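House rules for a two-arm sorting bench
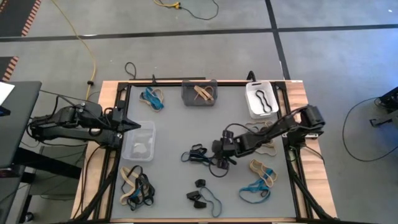

Posted by the author of Undow, robot cell technician

I look after the sorting benches at Cendora. The rubber band bench is the one people ask me about most, so I am putting our working rules for it in one place. They started as a sheet of paper with 11 lines on it. Some lines were bad and got dropped, and a few new ones came in this February after we moved to a second shift.

None of this replaces the risk assessment or the arm maker's manual. If a rule here disagrees with either one, follow them and tell me.

Before power on

Walk all the way around the table. Look at the floor first. We run cables across carpet, and a loop that was flat last night can be standing up by morning. Anything that crosses a walking path gets moved, taped or covered before the arms are enabled. Slack that is only there because the cable was too long gets coiled and set back from the table.

Check the arm cables next, mostly near the wrist. They need enough loop for the full turn of the joint and no more. If a loop can reach the edge of a basket, shorten it. We lost most of an afternoon to a gripper that closed on its own cable.

Then check that the arms are tight on their mounts. Use a wrench. Pushing on the base with your hand does not tell you much.

Setting the table

Containers go toward the edges of the mat and the middle stays open for the work. We use three of different kinds, a gray mesh basket, a white plastic one and a clear one. The clear one causes the most trouble because the mat shows through it. My rule is that a clear container is never swapped in halfway through a session. It is there from the first run or it stays on the shelf.

Bands get dropped on the mat by hand from a low height. Do not comb them out. Tangles are part of the job, and a bench that only ever sees neat single bands will teach you nothing about the pile in the corner. Mix tan, blue and black unless the sheet for the session says otherwise.

Small hard parts on the mat have to be on the session sheet. If you find one that isn't, stop and ask where it came from before you carry on.

While the arms are live

Hands stay outside the frame. The frame is the line, even on the sides where there is nothing to stop you. If a band goes over the edge, leave it on the floor until the run is over.

One person has the stop button and does nothing else. That person does not type notes, answer messages or hold the spare baskets.

Only one arm goes into a container at a time. The software is supposed to take care of this, and it mostly does. If you see both grippers heading for the same basket, stop the run and log it, even if they would have missed.

We stop after 45 minutes and let people rest. I picked that number by reading old logs and seeing where the missed notes began to pile up. Your number may be different.

Writing it down

Every run gets an entry, including the ones that go wrong in the first few seconds. An entry has the run number, the containers used, the colors on the mat, and the reason for stopping. We are at run 1374 on this bench as I write this. The short failed runs have been more use to me than the long clean ones, and for the first few months we threw them out.

Write what you saw. "Gripper closed, band stayed on mat" is a good note. "Arm confused" is a bad one, and I have written it myself plenty of times.

If you change anything on the bench, the change goes in the log before the next run starts. That includes moving a basket to a new spot.

Shutting down

Park the arms, cut power, then clear the mat. Always in that order. Bands go back in the bag even if they look worn, and the worn ones get pulled when we sort the bag. Wipe the mat if there is dust on it. Check inside the gripper fingers for bits of rubber.

Laptops stay on the side table. I have asked for a proper shelf for them and will update this post when it goes in.

The 2 rules I am still unsure about are the ban on combing out tangles and the rest time. If you run a similar bench and do either one differently, leave a comment with your numbers.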